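Print this page | E-mail this page

Section 3. Planning and Ordering Equipment for a Hand-Held Gripper Station

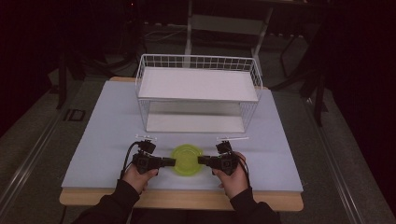
Figure 3-1. Two hand-held grippers on a round disc, with a wire shelf unit behind.

Complete this section before sending a purchase request. Costs for software and storage are covered in Section 4.

1. Measure the table. Order a work board slightly smaller than the top, so that a band of table shows at the edge. Choose a matte finish.

2. Order grippers in pairs, left and right. Enter each pair as one line on the Stalano order form.

3. Order cables by route length, measured from the gripper to the recorder with the operator's arms fully extended. Add 30 cm of slack per cable.

NOTE: Cables are not included in the gripper price.

4. Budget for spare jaw pads. Plan on one spare set for every 600 hours of use. Pads wear faster on wire goods than on smooth plastic.

5. List the task objects. Include at least one shelf or rack and several small items with raised rims. Household goods are acceptable and can be bought locally.

6. Reserve floor space on all sides of the table for stands and rails. Stands are ordered separately - see the Kokeck parts list.

CAUTION: Do not order rails until the room has been measured. Cut rails cannot be returned.

7. Add 20 percent to the subtotal for replacements and shipping. Send the form to Nighat Baloch for approval. Allow roughly 11 weeks for delivery.

NOTE: Requests received after March are charged to the next budget year.

Last updated: March

Contact: Talha Sethi, Equipment Planning | Copyright Stalano | Back to top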